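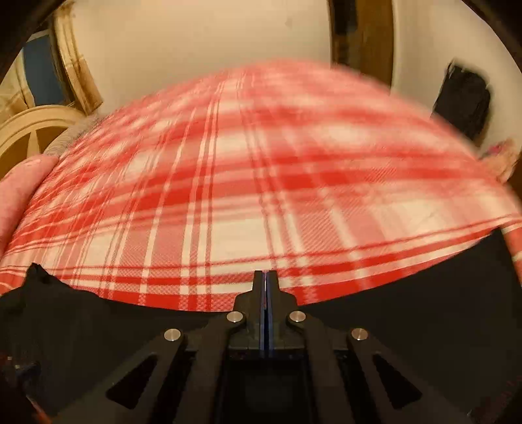

Red and white plaid fabric.

Tritby Orcombe handset: frequently asked questions

Last updated Sep 28, 2019

These answers apply to the Tritby Orcombe and the Tritby Orcombe 2, as supplied in the United Kingdom and Ireland. Customers who bought a handset elsewhere should refer to the printed leaflet in the box, as network settings and warranty terms may differ.

Ordering and delivery

When does the Orcombe 2 go on sale?

Orders are now being accepted through the Tritby online shop and by telephone. Handsets are dispatched in the order in which payment is received. High street stockists set their own dates and should be contacted directly.

Can I reserve a handset without paying in full?

No. Full payment is taken when the order is placed. An order may be cancelled free of charge at any time before dispatch, and the refund will be made to the card used for the purchase.

Is the handset locked to a network?

Handsets bought from Tritby are not locked. Handsets bought through a network operator may be locked for the length of the contract, and any request to unlock them must be made to that operator.

What is included in the box?

The box contains the handset, a mains charger, a charging cable, a tool for opening the SIM tray and a printed quick start leaflet. Earphones are sold separately. The full manual is available as a download from the support pages, and a large-print copy can be posted on request.

Setting up

Which size of SIM card do I need?

Both models take a nano-SIM. The Orcombe 2 has a tray with two places, and the second may be used either for another SIM or for a memory card -- it cannot hold both. Please do not use an adaptor or a card that has been cut down by hand. Damage to the tray caused in this way is not covered by the warranty.

How do I move my contacts from my old telephone?

Install the Zalisura transfer application on the old telephone and choose 'Send to new device'. On the Orcombe, open Settings, select Accounts and then Bring Data Across. Keep both handsets connected to the same wireless network until the transfer has finished. Contacts, calendar entries, photographs and text messages will be copied. Music bought from a third party and messages held inside other applications will not.

The transfer stops before it has finished. What should I do?

Check that the screen of the old telephone has not locked itself. If it has, unlock it and select Resume. Large photograph collections may be sent in batches of up to 2,000 items, and the transfer can be repeated as often as necessary. Items already copied are skipped.

Do I need an account to use the handset?

Calls, text messages and the camera can be used without any account. An account is required for downloading applications and for the Zalisura backup service.

Battery and charging

How long should the battery last?

This depends on signal strength, screen brightness and the applications in use. A new battery may need several full charges before the percentage shown on the screen is reliable.

May I use a charger from another manufacturer?

Yes, provided that it carries the correct safety marking and fits the socket without force. Fast charging works only with the charger supplied. With any other charger the handset will charge at its normal speed and the word 'Charging' will be shown in place of 'Fast charging'.

Can the battery be replaced?

The battery is sealed in and should be replaced only by an authorised repair centre. Opening the case will end the warranty.

Keyboard and screen

How do I change the keyboard language?

Open Settings, select Language and Input, then Keyboard, then Add. Up to 12 languages may be installed at once. Press and hold the space bar to move between them.

Can the shortcut key be given a different function?

Yes. The key on the left-hand side opens the camera when the handset is first switched on. It can be set to open any installed application, to turn on the torch or to do nothing. Long and short presses can be set separately.

Is the screen protected at delivery?

A thin film is fitted before packing. It is intended for transport only and may be removed. Customers who wish to keep a protector in place should fit one made for their model, as the openings on the Orcombe and the Orcombe 2 are in different positions.

Software updates

How often are updates issued?

Security updates are issued when they have been tested and approved. The June update was the last to be offered for the first Orcombe in its original form; owners of that model should now install the Tolentino release, which replaces it.

Will installing Tolentino remove my data?

No, but a backup is strongly advised. Please charge the handset fully and leave it connected to the mains throughout. The handset will restart twice, and it must not be switched off between the two.

Why has the update not appeared on my handset?

Updates are released in stages. Handsets bought from a network operator may receive them later, once the operator has given its approval. To check by hand, open Settings, select System and then Check Now.

Repairs and returns

How long is the warranty?

The warranty lasts 2 years from the date of purchase and covers faults in materials and workmanship. It does not cover accidental damage, liquid damage or normal wear. Your statutory rights are not affected.

How do I send a handset for repair?

Request a repair number from customer support before posting anything. Remove the SIM and any memory card, turn off the screen lock and pack the handset without its accessories. Tritby cannot accept responsibility for cards left in the tray.

Is there a repair centre near me?

There are 140 authorised centres. A postcode search is provided on the support pages -- please telephone before travelling, as not every centre holds parts for both models.

Who should I contact if I am unhappy with a repair?

Complaints should be sent in writing to Rhea Dagdag, Customer Relations, quoting the repair number. Trade customers and stockists should write to Berkay Tekin in Business Accounts.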